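Prosero Project: Safe Working Practice for Shared Robot Cells
Interim report to the Grerova Fund, Wednesday, September 15, 2021

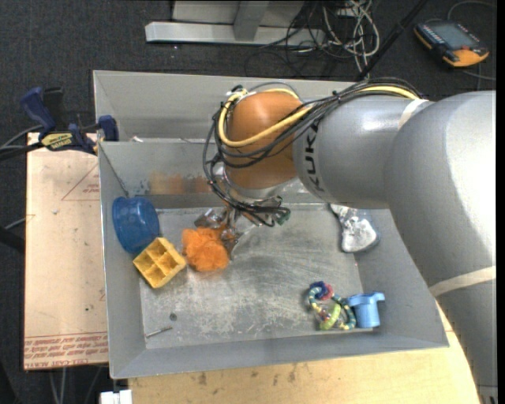
Work in this period centred on the second draft of the operating rules, which will apply to all robot cells at the Mollberg site. The first draft was reviewed by Pētersons, our outside safety adviser, who returned 109 comments. Of these, 98 have been settled and the rest are carried forward.

The main changes are as follows. Speed limits are now set for each task and recorded before a session starts. Cables along the arm must be checked at the start of every shift – the earlier draft asked for a weekly check. The handheld controller has its own section, covering who may hold it and where it is kept between sessions.

Nine operators have completed the training and six more are booked. Attendance was lower than planned over the summer, and we have moved two sessions to the autumn.

Still open are the wording on lone working and the form for reporting minor contacts between gripper and bin. We expect to send the final rules to the Fund in December. Spending remains within the agreed budget.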